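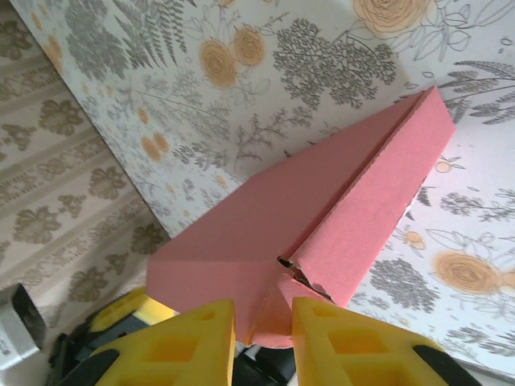

Timel Packaging Support
Ticket subject: Sallel mailer, pink - board tearing at the crease during folding
Status: Closed
Category: Product defect / assembly
Opened: October, 9:20 a.m.
Requester: Khoo Stationery, packing department

Original request

We received 400 Sallel mailers in pink with our October delivery. They arrived flat, as usual. On folding them, our packing staff found that the outer layer of the board splits along the crease on a number of pieces. The pink surface tears open and the brown corrugated layer shows through. On the worst pieces the flap beside the tear is also frayed at its edge and hangs down when it should stand against the side wall.

We have used the same mailer in white for two seasons without this problem. The assembly method has not changed. The pieces cannot be sent to customers in this condition, and we ask for advice on whether the remaining stock can be used.

Response from Timel Support, 11:05 a.m.

Thank you for the report. Please provide the following so that the matter can be passed to the correct department:

The lot number printed on the bundle label.
The number of pieces folded to date and the number with a tear.
Where the bundles have been stored since delivery.
Whether the tear appears on the first fold or only after the piece has been opened and folded again.

Please keep the torn pieces. Do not tape them, as tape lifts the surface paper and makes the tear difficult to assess.

Requester, 1:40 p.m.

Lot number is M-56, both labels. We have folded 80 pieces and set aside 14. The bundles are on the upper shelf in the packing room, which is next to the heating outlet. They were unwrapped on arrival so that the color could be checked against the tissue paper.

Most of the tears appeared on the first fold. Two appeared when a piece was opened to correct the angle of the long ridge. Staff fold the long center crease first and then bring in the side panels. The flap goes in last.

Response from Timel Support, 3:15 p.m.

The lot has been traced to the Mokon plant. It was cut from a run of 2000 pieces, and no other report is on file for that run at this time. The plant has been asked to check its retained sheets.

In the meantime, two points in your reply require attention.

Storage. Corrugated board that is kept unwrapped beside a heat source loses moisture, and the surface paper becomes brittle. Please move the bundles to an interior shelf away from the outlet, put the plastic wrap back on loosely, and leave them until tomorrow morning.

Folding order. The pink board has a dyed outer sheet and is stiffer than the white. The side creases should be worked before the long ridge. Bend each crease a short way by hand, release it, and then fold it fully. If the ridge is folded first, the full strain falls on the seam where the small flap joins the panel.

Please fold ten pieces in this manner tomorrow and report the result.

Requester, next day, 10:30 a.m.

Bundles were moved yesterday afternoon. Ten pieces folded this morning in the order given. One torn, nine sound. The torn piece split at the same point as the others, at the base of the flap, but the opening is shorter.

We would describe this as improved and still above what we can accept. Our autumn orders go out this week.

Response from Timel Support, 2:50 p.m.

The Mokon plant has replied. On the retained sheets from this lot, the crease at the flap was pressed deeper than specified, which weakens the outer sheet at that location. The storage conditions are likely to have made the fault more apparent. The lot is accepted as defective.

Action taken: replacement of all 400 pieces from a different lot, at no charge. Pieces already folded and sound may be used. The remainder may be kept for internal purposes or recycled with ordinary cardboard. Return is not required, except for three torn pieces, for which a prepaid label has been sent.

Requester, 4:10 p.m.

Accepted. Please confirm that the replacement will be wrapped - the last delivery had one bundle with a split cover.

Response from Timel Support, 4:25 p.m.

Confirmed. The bundles will be double wrapped. The folding instructions for the pink Sallel mailer will be amended to show the side creases first.

Internal note

Replacement received and 20 pieces test folded by the customer, no tears. White and gray stock from Mokon not affected. Instruction sheet revision is tracked under a separate ticket.

Ticket closed.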